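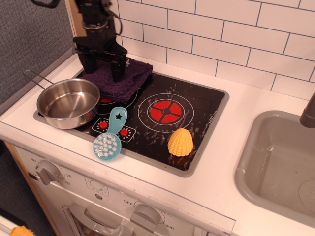

Braço sobre o fogão da cozinha de brincar, com a garra pousada num pano roxo dobrado.

Relen Cozinha: ficha do conjunto de dados

Versão de 2 Jan 2021
Contacto: Jamie Lockwood (recolha), Asanka Kumarasinghe (anotação e formato)

Resumo

Relen Cozinha reúne 1384 episódios de manipulação teleoperada numa cozinha de brincar. Cada episódio corresponde a uma tarefa curta, com vídeo, ações do braço e uma instrução escrita em português. Foi preparado na Tekis para treinar políticas de imitação condicionadas por linguagem.

Conteúdo

As tarefas dividem-se em três famílias:

Panos: dobrar, arrastar, retirar de cima de um queimador, limpar uma zona do fogão.
Recipientes: mover a caçarola, pôr um objeto lá dentro, tirá-lo.
Utensílios e peças pequenas: levar do fogão para o lava-loiça e vice-versa.

Os queimadores e os botões do fogão são impressos e servem só de referência espacial nas instruções ("põe o pano no queimador de trás, à esquerda"). A posição inicial dos objetos foi mudada à mão entre episódios. Há objetos que não entram na tarefa e ficam na bancada como distração.

Estrutura dos ficheiros

episodios/ uma pasta por episódio, com numeração contínua
episodios/NNNN/video.mp4 vista fixa da bancada
episodios/NNNN/acoes.csv deslocamento da garra, rotação e abertura, por passo
episodios/NNNN/instrucao.txt uma frase, UTF-8
divisao.csv treino, validação ou teste
exclusoes.csv episódios retirados e motivo

O campo "abertura" vale 0 com a garra fechada e 1 com ela aberta. Os valores intermédios são comuns nas tarefas com panos e não devem ser arredondados.

Recolha

A recolha começou em setembro, na sala de Tavcombe, com 2 operadores por turno: um conduzia o braço, o outro repunha os objetos e escrevia a instrução antes do início do episódio. As instruções foram depois revistas quanto à ortografia, mas a formulação original foi mantida. Por isso o mesmo objeto aparece com nomes diferentes (pano, toalha, toalhinha; tacho, caçarola).

Foram retirados 97 episódios, quase todos por falha de sincronização entre vídeo e ações. Não estão incluídos no total acima. As tentativas falhadas em que o operador corrigiu o movimento e concluiu a tarefa ficaram no conjunto, com a etiqueta "correcao" em divisao.csv.

Limitações

Uma só cozinha e um só modelo de braço. O conjunto de teste usa a mesma bancada que o de treino, portanto não mede a generalização a outros ambientes.
Os reflexos na placa do fogão variam com a luz da sala, que não foi controlada.
Nas tarefas com panos, a garra tapa muitas vezes o ponto de contacto.
Não há dados de força nem de tato.

Utilização

Permitida para investigação e ensino. Não usar para validar a segurança de braços que trabalhem junto de pessoas. Em publicações, citar "Relen Cozinha" e a versão usada.

Erros nas anotações: enviar a Asanka Kumarasinghe o número do episódio e a linha de acoes.csv em causa.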